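Search this site Search

Two-armed robot build at Drutthorpe workshop moves to the table, with questions left over
12/03/2025

The shared workshop at Drutthorpe says its two-armed robot, a project members call Niline, has reached the stage of handling small things on a tabletop. Anyone who read the July announcement may want to lower their hopes a little.

Back then the group talked about a machine that would clear a table, sort a drawer of chargers and hand tools to whoever was at the bench. The latest update covers a plate, a white block and a power adapter. It is careful work, and the hands are well put together for a shared shop, but a household helper it is not yet.

The members split the job in 2 parts. One group looked after the arms and the wiring, the other after the hands and the small cameras near the wrists. Those cameras came through Barbosa, a parts reseller the workshop has used before, and the update spends almost a full page on how they were mounted. It spends a good deal less on how often a grasp succeeds.

That is the number worth having. The group says it plans 100 tries with each object and will post the results, including the failures. No date is given. A similar promise was made in July for the elbow joints, and those figures have still not appeared on the workshop's page.

The adapter is the more interesting test. A block has flat sides and is easy to pinch. A charger lying on its side, with its prongs sticking out, gives the fingers fewer good places to land, and the white-on-white of charger and tabletop can't make life easy for the software. The update says the approach path was changed three times. It doesn't say whether the last change helped.

Cost is another soft spot. The original plan was to share a parts list so that people could copy the build at home. What has been posted so far leaves out the hands, which are likely to be the expensive bit – and the bit most home builders would want to know about. A smaller group at Brelosport had hoped to start its own version this winter and is now waiting on the list.

The workshop is asking for four more members who can give it an evening a week, mostly for testing. Sign-up is at the front desk. People who come along should ask to see a full run from start to finish, with the misses left in. 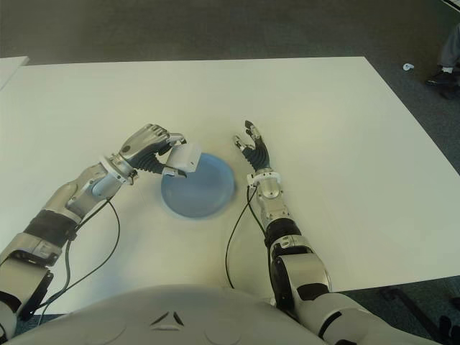
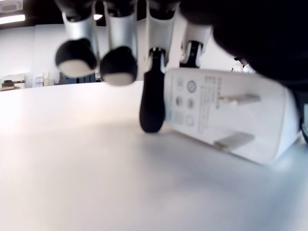
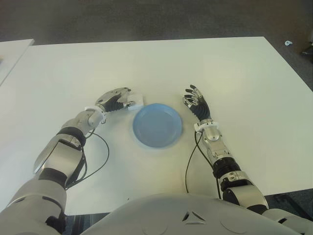
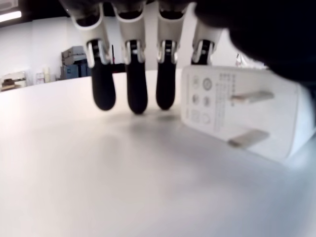 Niline at the Drutthorpe workshop: the arms on either side of the blue plate (first and third pictures), and one hand near the power adapter (second and fourth).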